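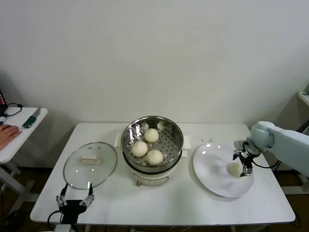
How long do you steam a bun that is already cooked and only needs reheating? Eight minutes over water at a full boil, lid on, then two minutes with the heat off before the lid comes up.

Search talks, notes, speakers Go

Small-Batch Steaming on a Countertop – speaker notes, February session

Opening, two minutes. Introduce myself and thank Imad Saab for the slot. State the scope: filled and plain wheat buns, one tier, household electric steamer. Bamboo is covered in Santeri Karppinen's talk after the break, so send bamboo questions to him.

1. Water

Start with the fill. 300 ml in the base is enough for a reheat. Too much water and the boil spits through the holes in the basket floor, and the underside of the bun goes gray and gummy. Too little and the base runs dry before the timer does. Hot tap water shortens the wait. Do not put the buns in until steam is coming steadily through the basket. A bun that sits in a warming steamer takes on moisture at the skin before the center gets any heat.

Mention scale here. The water at Prernside is hard, and the base needs descaling with vinegar every second week. Soft-water areas can go months.

2. Loading

Point out the depth of the steel tier against the height of a bun. The wall gives shelter from drafts, but a bun with a tall peak can still stand higher than the rim. Check clearance with the lid in your hand before committing. If the top of the bun touches glass, condensation runs straight onto the pleats and leaves a wet patch. A domed lid buys some room.

Handles next. Tell the audience to lift by the handles on the tier and leave the base where it stands. Steam collects under the tier when it is raised, and it comes out on the side that is tilted up. Tilt away from the wrist.

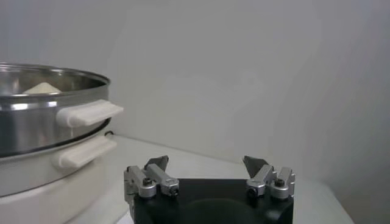

3. Spacing

Buns grow a little even on a reheat. Leave a finger's width between neighbors and the same at the wall. For raw dough double it.

Paper or no paper: I use squares of parchment under raw dough and nothing under cooked buns. A full sheet of parchment blocks the holes and adds time. If someone asks about cabbage leaves, they work, they flavor the base of the bun, and they curl.

Trial results from the Tostberg kitchen, if there is time. We logged 117 reheats. Buns of 200 g needed the full eight minutes plus three. Pause for questions on weight – this is where they usually come.

4. The lid and the landing plate

Most of the damage to a finished batch happens after the heat is off. Lifting the lid flat drops a ring of water on the buns. Lift one edge first, hold it tilted, and let the water run to the low side of the rim, clear of the basket. Then take it away sideways and put it down.
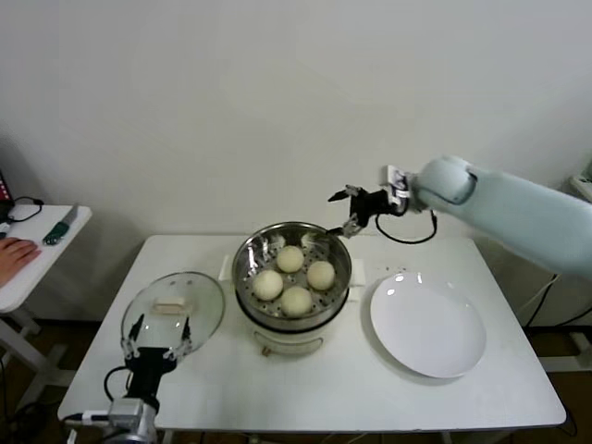 Transfer order matters more with soft dough than with firm. Soft buns tear if they are dragged across the perforations, so they have to come straight up. Set the plate down before the lid is opened. With four buns placed in a diamond, one back, one front and one on each side, and an empty plate to the right of the steamer, I take the right-hand one first. That opens a gap to reach through, and the front one follows. The back one goes last. Leave space on the plate too, as warm skins stick to each other within a minute.

Dry plate, room temperature. A cold plate sweats under the bun. At Padilla they line the plate with a cloth, and that is fine if the cloth is changed between batches.

5. Close

Repeat the numbers: 300 ml, eight minutes, two minutes of rest. Handout is the one-page timing chart from Rokatitz, with columns for raw, chilled and frozen. Frozen buns go in frozen. Questions until the bell, and leave the water jug for Santeri.

Share 14 Comments 6 Views 2,723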